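Pukummont Manipulation Forum
Board: End effectors and fingertips
Thread: Textured pads and smooth pads on the hand-held unit, household cup set

hbuchanan
Posted February 2020

The Pukummont evaluation group has completed the first part of its comparison of fingertip pads for the hand-held gripper, and members are invited to comment before the second part is scheduled. The two candidates are the textured blue pad supplied by Lokusent and the smooth gray pad supplied by Issa. Both were mounted on the same body with the same arms, and the pads were changed between sessions by one technician.

Each pad completed 100 grasps on cups, mugs and tumblers of the kind found in an ordinary home. The protocol requires the operator to approach from the front with the fingertips fully open, close at a steady rate, lift to the height of a hand, hold, and return the vessel to the cloth. A grasp is recorded as failed if the vessel turns in the fingers, slides, or touches down early.

The textured pad failed 2 times. The smooth pad failed more often, chiefly on tapered cups, and its full sheet will be posted when it has been checked by a second reader. The group is inclined to recommend the textured pad for general use.

The setting with the textured pads was a bed with a checkered cloth laid over the sheet. Upright and upside-down vessels were both admitted, as were clear ones, and a soft surface was preferred to a laboratory bench.

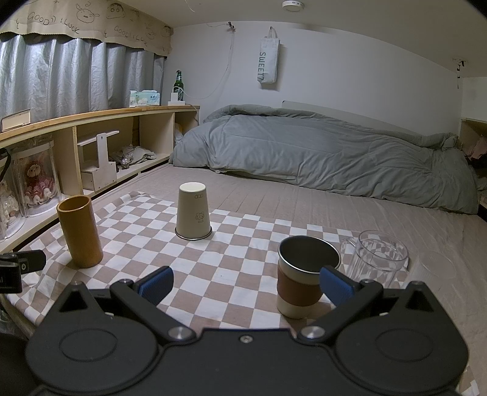 Prelteseo_lab wishes to record a reservation concerning the recommendation. Our laboratory used the textured pad through September on a fixed arm, and the rate of failure rose steadily as the texture filled with dust and lint. A total of 100 grasps is a short trial. It describes a new pad, and the proposed wording should say so.

Posted by Prelteseo_lab

ostrander_k
Reply to Prelteseo_lab

I support the request for a longer trial, but I do not agree that the fixed arm results can be carried over. A fixed arm closes to a commanded width and will press on regardless. An operator holding the tool by hand feels the resistance and eases off. Our own log contains 1,056 hand-held grasps with the textured pad, cleaned with a damp cloth at the start of each session, and we saw no rise of the sort described.

Prelteseo_lab
Reply to ostrander_k

Was the cleaning part of a written procedure? If it was, it should be part of the recommendation as well. Our pads were not cleaned between sessions, in accordance with the supplier's sheet at that time.

ostrander_k
Reply to Prelteseo_lab

It was written down, and I will send the page to the group.

m.delacroix
Reply to hbuchanan

May I ask how the tracking behaved with the clear vessels? We have found that operators overshoot on thin clear plastic, whatever pad is fitted, and then squeeze the wall out of shape. Under the rule as quoted, a crushed cup that stays in the fingers would pass. I would count it as a failure.

hbuchanan
Reply to m.delacroix

The tracking data have not been reviewed, so I cannot answer the first point. On the second, the rule is silent on crushing. I will propose that visible deformation of the wall be entered in a separate column. I would not support calling it a failure, as this would mix two questions and make the sheets harder to compare with earlier ones.

m.delacroix
Reply to hbuchanan

A separate column is acceptable for the second part. I maintain my view for anything that will be published, and ask that it be noted.

hbuchanan
Reply to all

It is noted. The draft will be amended to state that the pads were new, and the cleaning procedure will be attached once received. Comments from Issa on the smooth pad are still outstanding. Please send corrections to the draft in this thread and not by private message.

Hamish Buchanan
Pukummont evaluation group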